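Sweet sort nearly done as Besdale hall gets set for July

7 Jun 2021

BESDALE — The sweets are being sorted. It has taken most of a week and there is still a table to go, but the Besdale summer stall is on, and organisers say the children's bags will be ready well before the first Saturday in July.

The stall did not run last year. Everything that had been put by for it went into cupboards at Farkura Road hall and stayed there, along with the soft toys, the tombola prizes and a quantity of raffle tickets in two colours that do not match each other.

Kamran Shaikh got the cupboards open at the end of May. Sweets first, he said, because of the dates on them.

"Some of it was straight in the bin. Anything without a date we could read, bin. I wasn't going to argue with anyone about it."

What was left got topped up with new stock, mostly individually wrapped pieces bought by the bag from Rewi, the shop on the corner opposite the bus stops. Rewi gave a discount and threw in two tins of toffees, which are being kept back for the tombola.

The target is 323 bags. That is one for every child at the two primary schools plus a few over. By Friday night 283 had been filled and tied, Mr Shaikh said, and the rest are waiting on more bags, the paper kind, as the plastic ones were voted down in April.

Each child gets a mix. Chews, a hard sweet, something in foil, a milk one if there are enough to go round. No nuts anywhere in the hall this time, and a separate batch of gelatine-free bags will be marked with a green sticker. Parents who want one of those need to say so on the form, the form is at the library desk and at both school offices.

Sorting goes by tray. A tray for each table, a few sweets in at a time, then checked for split wrappers before they go anywhere near a bag. Slow work. Talha Malik, who is doing the toy side of things and got roped into the sweets as well, reckons a tray done properly beats a bucket done fast.

"We did it out of a big bucket in 2019 and half the bags had all the same thing in. One lad got nothing but lime. His mum came back with it."
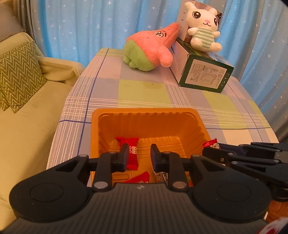
Wrapped sweets in the sorting tray, with a Patrick Star toy at the back of the table.

The toys are further along. About 5 boxes of them came out of the cupboards and all have been looked over for loose eyes and seams. The ones that passed go on the hook-a-prize shelf, character toys at the top. The ones that didn't will be mended if they can be, and Ms Begum at the launderette on Sisteck Lane has offered to put the washable ones through on a quiet afternoon, free of charge.

More soft toys would be welcome. Clean, please, and with all there parts. No batteries. Drop them at the hall between 4pm and 6pm any weekday, side door, the front is locked while the step is being redone. Last day for toys is the Friday before the stall.

Sweets from the public can't be taken, even sealed ones. Mr Shaikh asked for that to be put in twice after a carrier bag of loose mints was left on the doorstep on Thursday. So — no sweets please.

The price is the same as before, 50p a bag, with the money going towards new blinds for the hall's small room and whatever is left over to the after-school club. In 2019 the stall sold 307 bags and had run out by half past one, which is why the number has gone up. Bags bought in advance on the form will be held until 2pm, after that they go on the table for anyone.

Whether the stall is indoors or on the grass has not been settled. It depends partly on what the rules are by then. The plan at the moment is tables outside along the hedge, one way in by the gate and out by the car park, with the hook-a-prize at the far end to stop people bunching up round it. If it rains it moves into the main hall with a limit on numbers and a queue under the canopy. Mr Malik said he had drawn it both ways and would rather have the grass.

Cakes are still undecided too. Home baking was a big part of it last time but there will probably be wrapped cakes only, bought in, and the tea urn will be run by two people who don't handle money. Anyone who had already promised a Victoria sponge is asked to hold off untill they hear.

Helpers wanted for the day. Two for setting up from 8am, two for the gate, and somebody tall for the bunting. A further sorting evening is planned this Wednesday at 6.30pm in the small room, windows open, masks on, hands washed at the kitchen sink before you sit down. Bring a cardigan. Places are limited to six and three have gone.

Tablecloths are also short. The hall has its own but several have gone missing over the years and the ones on loan from people's kitchens need to go back afterwards, so if you lend one put your name on it somewhere, a bit of tape underneath will do.

The tombola needs bottles, tins and bath things, in date and unopened. A table of second-hand books has been offered and accepted. The plant table is not happening this year, though tomato seedlings may turn up in the porch as they usually do, with an honesty jar.

Names for the day to Mr Malik at the hall, or leave a note in the box by the side door. Stall opens 11am, closes 3pm. Parking at the school end only, the hall car park will be coned off from the night before.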